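Blog > Family Stuff > Sorting Things Out

Search this blog... Go

So I finally did the buttons.

If you've been reading for a while you know about the buttons. When my great-aunt's apartment got cleared out I ended up with her sewing things, and the biggest part of that was buttons - jars of them, cookie tins of them, and one sock full of them, tied at the top with a shoelace. I carried all of it home on the bus with my arms going numb and then put it in the closet, where it stayed for 7 years.

What got me going was a message from Ruxandra Zamfir. She runs the little mending night at Zondari (the yarn shop, for those of you who aren't local) and she asked if anybody had shirt buttons to spare. Did I ever! I wrote back that she could have as many as she wanted and then realized I had no idea what I was offering her. Were there even shirt buttons in there? I remembered big brown coat ones and a lot of rust.

I started on a rainy August morning, right after breakfast, with every muffin tin I own and a bath towel over the kitchen table so they wouldn't bounce. First I tried sorting by color. Don't sort by color! Cream, ivory, off-white, old white, white that used to be something else... by lunchtime I had fourteen kinds of beige and wanted to lie down. Then I tipped everything back together and went by size and holes instead, and that went so much faster. Two holes, four holes, shanks (the kind with a loop on the back), and a soup bowl for weird ones.

The weird ones were the best part, of course. A glass one with a swirl in it like a marble. Some kind of anchor. A red toggle that I'm positive came off the duffel coat my cousin Silviu Neagu wore until the sleeves stopped at his elbows. I sent him a picture and he wrote back one word, "MINE," so that's going in the mail.

And I did count them in the end, sorry, I had to know. 862! That's not including the cracked ones or the three that were really old peppermints. 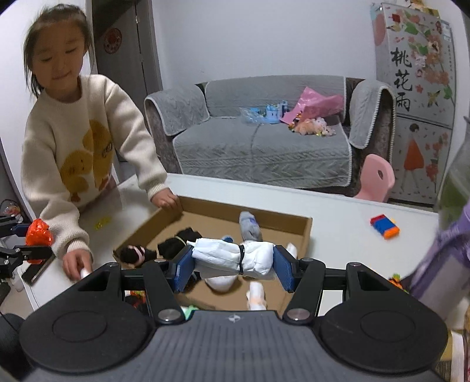 Small things, a box to put them in, and the best duck sweater.

My great-aunt used to say you never cut up an old shirt for rags until the buttons were off it, and she'd do it in front of the TV with those tiny curved scissors, snip snip, without ever looking down. Then she'd run a thread through each set so they stayed together. I found a bunch of those still strung, six or seven to a loop, and I couldn't bring myself to cut them. You can tell which ones were hers and which came from when my mom took over, since my mom used dental floss.

Anyway, what I kept: the strung sets, the glass ones, and a jar of plain whites because I do lose them. For Ruxandra I bagged up 50 shirt buttons in the small size and 50 in the medium, and a handful of cuff ones on top of that. She was so happy she gave me a ball of the green sock wool, which I wasn't going to say no to.

The coat buttons are still looking for a home. Petrică Mihăilă thinks the theater people might want them for costumes and he's going to ask. They're heavy, dark brown, very much a serious-uncle-in-winter kind of button. If you're reading this and you knit big cardigans, leave me a comment before he gets back to me!

A couple of tips if you have a sock of your own in the closet. Run a magnet over the pile before you do anything else, it pulls out the pins. Wash the plastic ones in a strainer with dish soap but keep the fabric-covered ones and anything that looks like shell out of the sink, just wipe those. And dry them flat - I left a wet batch in a jar overnight and the smell was something.

Next up is the zipper bag. I opened it, looked in, and closed it again. Maybe in the fall.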